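Search this forum Advanced Go

Key card insertion: how many demos is enough?

Print this thread | E-mail to a friend

sotomayor_fan
We're up to 1,191 episodes of the hand sliding a card into a lock and the policy still treats the slot as a rumor. More data, or different data?

gristle16
Different. You've taught it one card in one grip. Tilt the card, let the thumb wander, record the ugly ones.

Umix
Disagree. Ugly demos in, ugly policy out. We threw away every fumble at Nornholm and ours learned in some 10 days.

gristle16
Learned what, to succeed when nothing goes wrong? My toaster has that skill.

Umix
Your toaster has better success numbers than your last post.

Lamduan Bunnag
Both of you are guessing. Keep the fumbles, but label them, and keep the recoveries whole. Also vary the print on the card. Ours got very attached to a plain white one.

sotomayor_fan
Print we have. Wrist cam, today's batch: 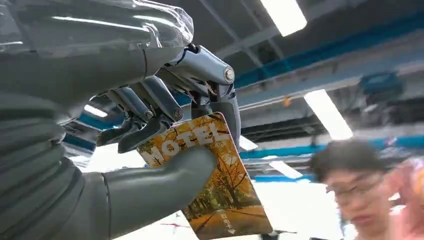
Re: Key card insertion

gristle16
Thumb's over part of MOTEL, and the arrow's showing. Good, keep that one. Now do 16 more with the tilt going the other way.

Umix
Or 2 clean ones.

sotomayor_fan
Splitting the set and training both. Loser buys lunch.

Print this thread | E-mail to a friend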